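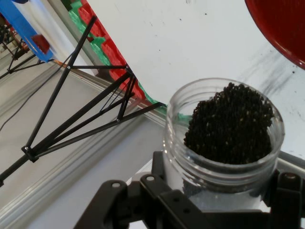
El fallo de deslizamiento volvió a aparecer en marzo, después de 1,322 ciclos sin incidencias registradas. La tarea es simple: sujetar un tarro de plástico transparente, sin tapa, con gránulos negros muy finos, inclinarlo sobre un plato y devolverlo a la mesa. El registro marcaba agarre correcto en todo momento. El tarro, según el encóder, había girado dentro de los dedos.

Primera hipótesis: fuerza insuficiente. Subí la consigna del 30 al 70 % y la pared se deformó lo bastante para que el cuello se ovalara. Descartado. Oda Tangen propuso mirar la superficie de contacto antes de tocar más parámetros, y tenía razón. El polvo se acumula en las almohadillas y el coeficiente de fricción cae sin que la corriente del motor lo refleje.
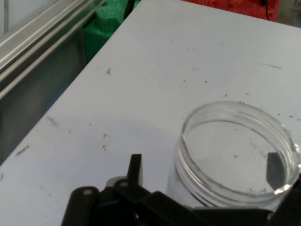 El segundo problema es de seguridad. La parada por pérdida de agarre tardaba 125 ms en actuar, porque el filtro que heredamos de Preswood promedia demasiadas muestras. Con un tarro da igual; con vidrio no me daría igual.

Cambios aplicados: limpieza de almohadillas en cada turno, filtro más corto y comprobación de giro antes de inclinar. Jennylyn Saludo está repitiendo la serie con el tarro vacío para separar ambos efectos. Queda pendiente revisar el par de apriete de los tornillos de los dedos.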